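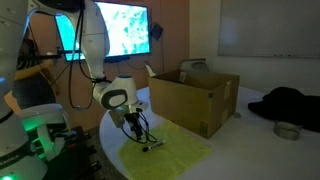

Arm over the round table, marker on the cloth, box behind.

Search minutes and agendas

SHARED CELL WORKING GROUP – MINUTES, NOVEMBER
Fendville and Prasden sites. Paquette sent apologies and 3 pages of comments.

1. Previous minutes
Approved, after a discussion of the word "promptly" that was not prompt.

2. Table setup
Draft rule: set the box down before the arms are enabled, and list every item on the table on the run sheet. Prasden asked if fruit is an item. It is.

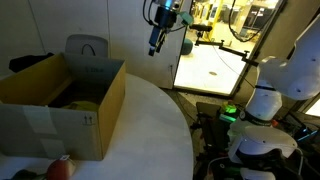
Box and fruit on the table, gripper open.

Agreed as drafted. Fendville will reprint the run sheet with more lines.

3. Handling cloth
The Skekico checklist says "grasp securely" and leaves it there. Prasden wants a defined grasp point. Fendville pointed out that cloth has no handle and has never read the checklist. Compromise: log whether the pinch is at a corner, an edge or the middle.

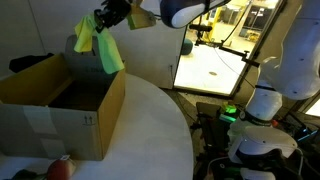 Cloth held near its middle, one end reaching the rim of the box.

Logging starts at run 359. Earlier runs stay as they are, by popular demand.

4. People near the arms
Green status light: the draft says it is not permission to approach. Two members had believed otherwise for some time. Wording to go in bold. Anyone working by the wall screen tells the operator first, out loud. Nodding was proposed and rejected.

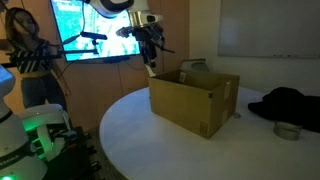
5. Review interval
Fendville proposed a full review every 1000 runs. Prasden proposed every 1000 runs, but counted per arm. Deferred to the next meeting, along with the wording of "promptly."

Closed at 4:40 p.m.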